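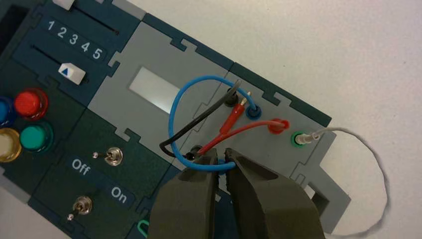
Taking Care of a Learning Board (and Keeping the Leads Out of a Knot)

6 min read

Search tips Search

I love these boards. Give a curious kid a panel full of switches, sliders and sockets and you can forget about getting them to the dinner table. Ours gets used nearly every day, by my two and by whichever cousins are over, and it lives on the workbench end of the kitchen where everybody can reach it. Lots of use means lots of sticky fingers though, and I've picked up a good pile of tricks for keeping the whole thing clean, tidy and working. Most of them take a minute or two and use stuff you have in a drawer already!

Start with everything off

Before you wipe, pull or poke anything, flip the toggles to Off and disconnect the power supply or take the batteries out. Then take the leads out too. It feels like extra work, but wiping around plugged-in wires is a miserable job and you end up tugging on them.

Hold the plug and leave the wire alone

If you teach one habit, teach this one. Banana plugs want to come out straight, with your finger and thumb on the plastic part. Yank on the wire and sooner or later it lets go inside, where you can't see it, and then you have a lead that works on Mondays. My niece Isla Faulkner says "grab the fat bit" out loud every time she does it, and now so do the grown-ups.

A plug that feels stiff usually just needs a gentle twist as you pull. If it's loose and wobbly instead, look at the springy metal part of the plug. On the kind with split sides you can spread them a hair with a thin flat screwdriver. A hair! Go easy, they snap.

Match the colors, even when you don't have to

A red lead does the same thing as a green lead, I know, I know. But a red wire in a red socket and a blue wire in a blue socket means you can check the whole hookup from across the table. It's such a help when something doesn't work and three kids are all talking at once. Black goes to black, and if your board has more than one black socket, put a twist of masking tape on the spare black lead so you know which is which.

Tame the loops

Long leads are wonderful for reaching and terrible for everything else. They flop over the switches, they hide the sockets, and they catch on sleeves. A few things that work for us:

- Buy a mix of lengths. Short ones for neighboring sockets, long ones only when you need the reach.
- Lay the loop away from the switches before anybody starts pressing things.
- Hang the leads over a towel rail or a wide coat hook when you're done. Please don't wind them tightly around your hand, they remember it forever.
- A wooden tie rack is even better. I found a Lowther one at a yard sale and it holds every lead we own with the colors kept apart. I'm ridiculously pleased with it.

Cleaning the panels

A barely damp microfiber cloth does nearly everything. Wring it out, then wring it out again. Put any cleaner on the cloth and never on the board, and skip anything gritty, because plastic scratches at once and printed labels can rub off. I ruined a perfectly good "5" with a melamine sponge once, and it still bugs me!

If your panels lock together like jigsaw pieces, the seams are where the crumbs go. A soft dry paintbrush (the cheap half-inch kind) gets right down in there. Brush along the seam, then tip the board up on its long side over the sink and give the back a pat. When the panels do come apart, slide or lift them the way the maker says and don't bend them at the joint. Those little notches are what hold it all square.

Sliders

Slots are dust traps, and a slider that's full of lint feels scratchy and stops halfway. Move the knob to one end, brush the open part of the slot, then move it to the other end and do the rest. A puff from a rubber camera blower helps. No oil, please, and no kitchen spray of any kind. If it's still rough after that, run it gently back and forth 20 times with the power off and try again. This cured ours completely.

Lamp caps

Shiny domed caps show every fingerprint. Use a dry cotton swab around the ring first, where the gunk sits, and then polish the dome with the cloth. Check your instructions before you try to unscrew a cap, as plenty of them don't come off. A clean yellow one makes such a difference, you'll wonder how you put up with it before.

Display windows

Dry cloth only, hardly any pressure. If the window is blank when the power's on, check the leads and the supply before you decide it's broken. Nine times out of ten in our house, a plug is sitting halfway out.

Where to work

A plain white tabletop is my favorite. You can see a dropped screw right away, and dark panels stand out nicely against it. If the board skates around when somebody flips a toggle, put a piece of rubber shelf liner under it. Rawiri Halliday, who fixes radios and has the patience of a saint, sets his at an angle on the table so that he can reach both ends without leaning over the wires. I tried it and I'm never going back. It's so much easier on the shoulders, and a left-handed kid and a right-handed kid can share!

Putting it away

Store it flat, in the dark if you can, with nothing on top. We use an under-bed box with an old pillowcase folded over the board, and the instruction sheet in a zip bag taped inside the lid. Take the batteries out if it's going to sit for the summer. Ours spent a whole July in the garage with the batteries in and I spent an afternoon with a swab and white vinegar scrubbing crust off the contacts.

Keep a scrap of paper in the box too, for anything that's acting up. Right now ours says "green lead, try bending near plug" and "ask Tane about fuse."

311 shares 6 comments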